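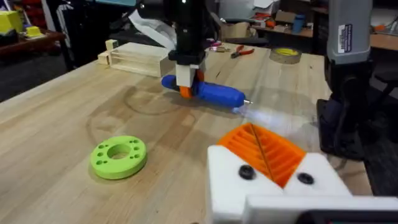
One parent in Grumville told us that the crossing on Kasden Road felt fine until the bakery opened, and that now the children wait so long they start walking between cars. Remarks like that came up again and again in our survey, and they are the reason we picked this topic for the spring project.

Our question was simple: how long do people on foot wait to cross near the school, and does the wait change during the day? We collected 83 survey forms and timed crossings at two spots, the Kasden Road corner and the Tallari bus stop. Each timing session lasted 20 minutes. We started the clock when a person stopped at the curb and ended it when they stepped off.

In all we logged 2,718 vehicles. Most of them passed in the morning sessions, with a second, smaller peak after school. Waits at Kasden Road were longest at 8:10 – the same time the buses arrive. At the bus stop the waits were shorter, and people crossed in groups.

Our timings have weak points. Two sessions were in rain, when fewer people walk. We also lost one sheet from the bus stop and had to repeat that session in May.

The survey asked what people would change. The most common answer was a painted crosswalk, followed by moving the delivery parking to the other side of the street. A signal came third – several people wrote that it would slow the buses down.

The raw tables are in Appendix B, and the survey form is in Appendix C.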